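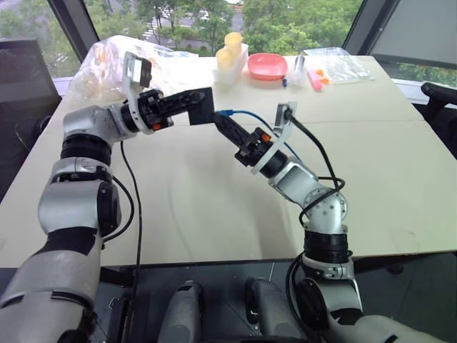
*Off-white top, February*

**droltel_30**
Wanting opinions on refinishing an off-white table. It's a big one and the old paint on the underside is flaking. Lovanach quoted me 466 for a respray, Girnar said 446 but want it for a month. Or do I just do it myself with a roller?

**Romain Caron**
Do it yourself. Sand with 240, wipe down, 2 thin coats of satin. I wouldn't pay either of those prices for a flat surface.

**muriithi**
Disagree. Rollers leave a texture on anything that size — you'll see it every time the light's low. Pay for the spray.

**Romain Caron**
Foam roller, not a fluffy one. Mine came out flat enough.

**Sushil Saxena**
Nobody's asked what it's made of. If it's melamine you need a bonding primer first or it'll scratch off with a fingernail.

**droltel_30**
MDF with old eggshell on it, I painted it myself.

**Sushil Saxena**
Then you can skip the bonding primer. Seal the edges though, and leave it a week before putting anything heavy on it.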